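Home > Home & Garden > Cleaning and Organizing

How do I get dried orange juice out of a plastic bottle, and does it have to be clean to recycle?

Asked in March by tablecreep — 139 views, 2 answers

Okay so I am finally clearing off the big table in our back room. It has turned into the place where everything lands — boxes from things we bought, a power strip, papers, a mug, cables that go to I don't know what. I've been going through it a bit at a time after dinner and most of it is easy enough. Cardboard goes out with the cardboard, papers get a quick read and then get tossed or filed, mug goes to the sink.

Where I'm stuck (silly, I know) is the juice bottles. My kids leave them everywhere. They're the clear kind with a fat round top part and a narrow neck, and the orange stuff sticks to the inside of the lower half. I tried a rinse under the tap on the first one and it mostly just laughed at me. A bottle brush won't go through the neck, or at least mine won't, it's the thick kind I bought for my Civus travel cup.

So, 2 questions really. What gets the residue off without me standing there for ten minutes per bottle? And does it even need to be spotless before it goes in the bin, or am I being fussy? Also do I take the label and the cap off? My mother-in-law says caps off, my neighbor says caps on, and the flyer from Vestmont Sanitation has a picture of a bottle and no words at all.

I'd like to reuse one or two for watering the porch plants if they come clean. Photo of one of them at the bottom, along with the rest of the mess. Please don't judge the table.

Answer from Ida Wegener (38 helpful votes)

I do this all the time, we go through a lot of juice at my house! Don't bother with the brush. Put in a good squirt of dish soap and a small handful of uncooked rice, fill it about a third of the way with warm water, cap on tight, and shake it hard for half a minute. The rice scrubs the walls for you. If it's really dried on, fill it with warm soapy water first and let it sit overnight, then do the rice. Use warm and not boiling — thin plastic goes soft and wrinkly and then it won't stand up anymore, ask me how I know.

For recycling you don't need spotless. Empty and rinsed is plenty where I live. I leave the cap on and the label too, but that part changes from town to town so I'd call Vestmont and ask a person.

For the plants, poke a few small holes in the cap with a hot needle and you've got a little sprinkler. I'd smell the bottle first. If it still smells like juice you will get ants, and I have had ants.

As for the table, do the cables in one go or you'll never do them. Plug each one into something, and if it doesn't fit anything you own, out it goes. I keep the spare ones in a Grube shoebox with masking tape tags.

Answer from porchlight_dan

just toss it, theres probably 1,000 of these in our bin every summer and they always take them. vurneleo tablets work if you want it really clean, drop one in and leave it, but I wouldnt spend money on it for a juice bottle

Comment from tablecreep

Thank you both! Trying the rice tonight. I did call and the lady said cap on, label on, so I guess my neighbor wins.
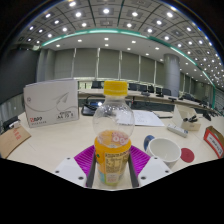
One of the juice bottles, orange gunk and all, with the mug still on its side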